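The Karnside Teardown Arm: Build Gallery

Welcome to the gallery page! If you've been following the build notes you already know the plan, and if you haven't, the short version is that we share a workshop on the ground floor at Karnside, we keep getting given old office computers, and we are teaching a robot arm to take them apart. Neatly, with the screws in one tray and the memory in another, so the good parts can go into machines somebody will use.

I've wanted to do this for years. The arm is a UR, secondhand, and it took up most of our tool budget and all of our patience in the first month. We named the whole setup Jilo. The control program, which I write mostly after dinner, is called Minami, and it has its own notes page if you like state machines and long lists of things that went wrong.

This page is supposed to be mostly pictures. I've only sorted out one so far, so for now it's one picture and a lot of captions waiting for theirs. I wrote the captions first (I always do), and several people asked to read them anyway, so they're up. The rest of the pictures will slot in as I get to them.

THE TABLE

Ribbed aluminum, and I love it. Before this we had the arm bolted to a sheet of plywood on sawhorses, and every time it stopped quickly the whole thing shivered. Now we can put a clamp anywhere along the slots, move it a bit, tighten it again and get on with the evening. If you are starting a build like ours and wondering where to spend money, spend it on the thing everything else sits on.

THE FIRST SCREW

We spent the whole of July on one thumbscrew. It was the one that holds the side panel on an old tower, and we must have put it back and taken it out 400 times. The first few dozen tries were awful: the fingers would close just above the head and turn in thin air, very confidently. Then we slowed the approach way down, let the arm feel for contact before it closed, and it started working. I jumped up and down. The next morning it failed again and we found we'd bumped the table!

FINGERS, VERSION TWO

The first fingers were flat and wide, copied from a part I had used for picking up boxes. Fine for boxes. Inside a computer they hit everything. The second set is narrower and has a slight hook at the tip, and it reaches between a card and its neighbor without scraping. I printed them overnight and filed the edges at breakfast, and my kitchen still has white dust in it.

GRAPHICS CARD NIGHT

This is the job everyone wants to see. A graphics card is held by a bracket at one end and a latch at the slot, and you can't just yank. Jilo has to come in from above, get hold of the card where it's stiff, and lift straight, while something else keeps the latch open. For now the something else is a person with a plastic stick, and the arm waits for a button press before it pulls.

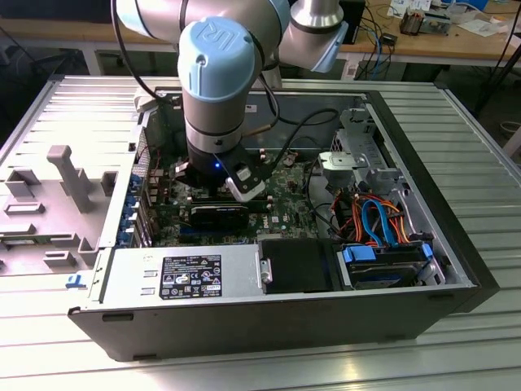 Skinetti wrote in under the first version of this page to say that the latch is the wrong thing to automate first. Do the drives, Skinetti said, because drive rails come out in one direction with a squeeze, and you'll get a working demo in a week where the card will cost you the winter. Also, please put a force limit on that pull before you snap a slot off a good board.

Good advice, and we took half of it! The force limit went in the same evening. It's set low enough that the arm gives up and backs off well before I would, and Minami writes down how hard it was pulling at the time, so we can compare one card with the next. The drives are next on the list. I'm too fond of the card problem to drop it, so it keeps its own night and the drives get the others.

LEARNING WHERE THINGS ARE

Office towers look alike from the outside and then you open them and every model has the cables somewhere new. We started out by typing in positions by hand for each case. That got old fast. What we do now is jog the arm to a few landmarks (a corner of the board, the end of a slot, the edge of the drive bay), save those, and let Minami work out the rest from a template. Setting up a case we've never seen takes about 2 hours, and most of that is arguing over which template is closest.

If the case shifts, we start over. I want a proper fixture for this, with two fixed stops and a clamp that pushes the case into them. There is a drawing. There has been a drawing for a long time.

CABLES

Oh, the cables. A SATA cable is the softest, most stubborn thing I have ever asked a robot to deal with. It moves when you touch the one next to it. Some have a little metal clip and some don't, and you can't tell by pulling (well, you can, once). We clear the cables by hand before a run whenever they cross the path of the gripper, and I've made my peace with that for this year. If anyone has a trick for unplugging them with two stiff fingers, please write. I'd be thrilled to be wrong about how hard this is.

THE ARM'S OWN CABLE

The gripper cable deserves a caption too. We first ran it tight along the arm and it pulled itself loose on a wrist turn. Then we left a huge loop and the loop caught on a case. The current length was found by driving the wrist to every silly angle we could think of while somebody held the slack and shouted. It still needs watching when the arm goes deep, and I check it before every run.

SORTING TRAYS

Screws go in the shallow tray, memory in the foam one, cards in the rack. I cut the foam with a bread knife, so it's a bit wavy. Every pocket has its own number in Minami, and the arm lets go a little above the foam and lets the stick of memory drop the last bit, which looked careless to me at first and works far better than pressing it in.

We tested the tray side on its own for a week, passing the same sticks back and forth. 144 moves without a drop was our best streak, and it ended when I moved the tray to wipe the table. I have not heard the end of it.

WORKSHOP RULES FOR THE ARM

We share the room, so there are a few rules taped up beside the controller. Power supplies stay shut, always, and the arm doesn't pull them. Every computer is unplugged and left to sit before it goes on the table. One person runs the program and keeps a hand near the stop button. Anyone reaching into the case says so out loud and waits for the answer. Long sleeves get rolled up. We run at slow speed whenever a person is part of the step, which at the moment is most steps, and it makes the evenings longer but nicer. You can drink your coffee and watch it think.

WHAT WE GOT WRONG

Plenty! We calibrated with the gripper mounted a hair crooked and blamed the software for days. We used a bright lamp that made every shiny bracket look like a screw to the camera. I wrote a routine that parked the arm politely out of the way, right where the door of the parts cabinet swings open. We ordered suction cups for the flat chips and forgot that we had no air supply. They're in a drawer. They're very nice suction cups.

WHAT'S NEXT

The drive bay, as Skinetti suggested. A spring tool to hold the card latch so the person with the plastic stick can go sit down. That fixture. And a better way to start over when a step fails halfway, since at the moment Minami backs the arm straight up and asks what we'd like to do, and the answer is usually to get the screwdriver.

The templates and finger drawings are free to anyone who wants them, and the links are on the notes page. They're set up for our table and our gripper, so check every height before you run them, then check again with the speed turned down. If you build something with them, send us a picture, I'll add a section for other people's builds at the bottom of this page. And if you have an old tower in a closet, we'd love it. Please take your drive out first, or tell us, and we'll wipe it.

More pictures once I've been through the card.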